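Rirard opens repair and exchange service for household goods in Lill
Residents can bring in what they no longer use and take home what they need, starting this April

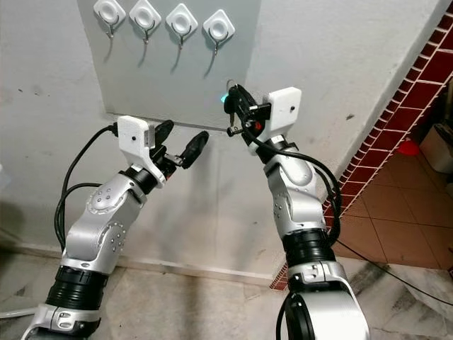 Rirard, the household goods association of Lill, will open its first permanent exchange shop in April. The shop is located in the former post office on Vuvitz Street and will be open to all residents of the town and the villages near it. Entrance is free and it is not necessary to be a member.

The idea of the shop is simple. People bring small things for the home which are clean and in working condition, and they receive points for them. With these points they can choose other things from the shelves. Kitchen items, lamps, curtains, small storage, garden tools and children's bedding are accepted from the first day. Large furniture cannot be accepted at the moment, as the building has narrow stairs and the store room is on the upper floor.

Rirard started with exchange days in the school hall of Lill. During the last season 1,806 objects found a new home in this way, and the demand was higher than the hall could receive. On several exchange days the queue went as far as the bus stop, and visitors who came after lunch found very little left on the tables. A permanent place with regular hours was the most frequent wish in the visitor survey.

"We are very glad to have our own door and our own key," the association writes in its letter to members. "Until now everything had to be packed again in the evening and carried to three different garages. Many good things were damaged only by this moving."

Besides the exchange shelves, the shop has a repair corner with 4 work places. Visitors can book a place for one hour and use the tools which are there. A person with experience in repairs is present during all opening hours and can help with loose handles, broken plugs, torn seams and similar problems. For safety reasons, microwave ovens and gas equipment will not be opened in the repair corner. Spare parts are sold at the price which Rirard pays for them.

The renovation of the post office took longer than planned. Under the old floor covering the builders found damp boards, and these had to be replaced before the heating could be connected. The old counter was kept and now serves as the place where goods are received. The former sorting room has become the repair corner - it has the best daylight in the house. A ramp at the side entrance makes the ground floor reachable with a wheelchair or a pram.

The shop works together with Govaro, the cargo bicycle service of the region. Residents who cannot carry their boxes can ask for a collection at home. Govaro comes on two mornings per week within the town limits, and the collection of up to two boxes is free for persons over the age of 65. For all other residents a small fee is charged, which is paid directly to the rider. Boxes should be closed and marked with the family name. Glass and china should be wrapped in paper, please no plastic bubbles.

The opening takes place on Saturday at 10 in the morning. In the first hour the shelves are reserved for families who have moved to Lill in the past year, as they often need many things at the same time. From 11 o'clock the shop is open for everybody. The first 50 visitors receive a cotton bag. Coffee and cake will be served in the yard, or in the entrance hall if it rains. Goods will not be received on the opening day, so we kindly ask visitors to come without boxes.

Three evening courses are already planned for the spring: sharpening kitchen knives, sewing curtains, and hanging shelves in old houses with soft walls. The number of places is limited and registration is made at the shop. The courses cost the same for everybody, with a reduced price for pupils and apprentices.

Parking is not possible in front of the building. Bus line 58 stops at the corner of Vuvitz Street, and there are bicycle stands in the yard.

Regular opening hours, the list of accepted goods and the points table can be read on the notice board at the entrance - paper copies are also available in the town library.

Press contact: Rirard, Office for Public Information, Old Post Office, Vuvitz Street, Lill. Journalists who wish to visit the shop before the opening are asked to send a short message to the office.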